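Rapport de projet tutoré – Licence Information et communication
Le placement de marques alimentaires dans la téléréalité culinaire : le cas de l'émission Trarkley

1. Question de départ

Les petites marques de pâtisserie répètent volontiers qu'un passage à la télévision « change tout ». Notre groupe voulait savoir ce que recouvre ce « tout ». Nous avons suivi deux marques apparues dans Trarkley, concours de desserts diffusé en première partie de soirée : Bondadis, qui vend des biscuits fourrés, et Serkis, un traiteur spécialisé dans les buffets de mariage. Nous n'attendions pas grand-chose de l'exercice, et les résultats ne nous ont pas beaucoup fait changer d'avis.

2. Méthode

Nous avons visionné les 7 épisodes de la saison en relevant chaque apparition d'un produit, d'un logo ou d'un nom prononcé à l'antenne. Nous avons ensuite fait passer un questionnaire à une centaine de téléspectateurs, recrutés surtout parmi les étudiants du campus. L'échantillon est donc jeune, urbain et probablement plus méfiant que le public réel de l'émission. Les deux marques ont reçu une demande d'entretien. Bondadis a répondu par un dossier de presse. Serkis a accepté un appel, tôt le matin, pendant une livraison. 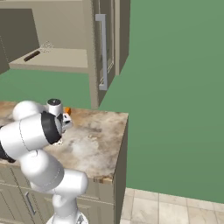
3. Ce que les répondants retiennent

La mémorisation des marques est faible. Les personnes interrogées se souviennent des disputes entre candidats, du gâteau effondré de la demi-finale, parfois de la musique, très rarement d'un nom commercial. Bondadis, pourtant présent à chaque épreuve, est souvent confondu avec un concurrent de supermarché. Le décor marque davantage : plusieurs réponses libres parlent du « marbre » des cuisines de télévision, ce type de plan de travail beige et blanc, veiné et moucheté de brun, sur lequel n'importe quel petit objet orange attire l'œil plus sûrement qu'un logo. Nous y voyons une piste pour un autre travail, mais nous n'avons pas de quoi la démontrer.

4. Les chiffres des marques

Le dossier de Bondadis parle d'un « effet immédiat sur la notoriété » sans donner de point de comparaison. On ignore comment cette notoriété était mesurée avant la diffusion, et par qui. L'agence Tabrizi, chargée de la campagne, n'a pas souhaité préciser sa méthode. Chez Serkis, le discours est plus prudent : le standard a beaucoup sonné la semaine de la finale, puis les appels se sont espacés. Une partie venait de personnes voulant rencontrer un candidat – pas commander un buffet. Les mariages étaient de toute façon réservés jusqu'en décembre.

5. Limites

Notre questionnaire demandait aux gens ce dont ils se souvenaient, ce qui dit peu de chose de leurs achats. Il aurait fallu accéder aux ventes, et nous ne les avons pas obtenues. Deux épisodes ont par ailleurs été vus en rediffusion, avec un montage légèrement raccourci, et nos relevés y sont moins fiables. Enfin, Serkis nous a parlé de mémoire, sans document.

6. Bilan provisoire

Rien dans nos données ne permet d'affirmer que Trarkley fait vendre des biscuits. Rien ne l'exclut non plus, et les ventes de Bondadis restent la pièce manquante. La grille de relevé et le questionnaire figurent en annexe.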